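Slide 7 – Desk items, small containers

Pick up from Jouko Valtonen's section on drawers. Keep this to 4 minutes.

Soft pencil cases give the most trouble in the Jerport sorting list. They have no fixed shape, so we class them by closure. Zipper types go under 2, whatever the print.

Pens and markers are logged separately from the case. Read out the rule: one case, one line, contents on the lines under it. Kamol Onsri has the full sheet if anyone asks – 535 lines, October version.

Point out the grid-print case on the cardboard, black with a white pattern. Small label near the middle, pull cord at the far end. The label goes in the notes column.

Boxes and wrapped packages at the back belong to slide 8. Skip them.

Questions, then break at around 10:30.
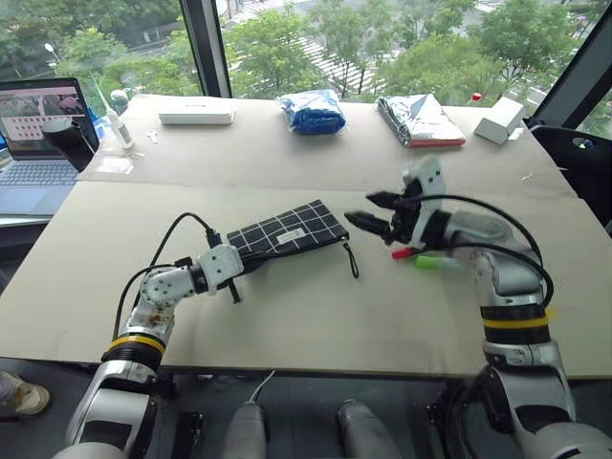

Page last changed: October, by K. Onsri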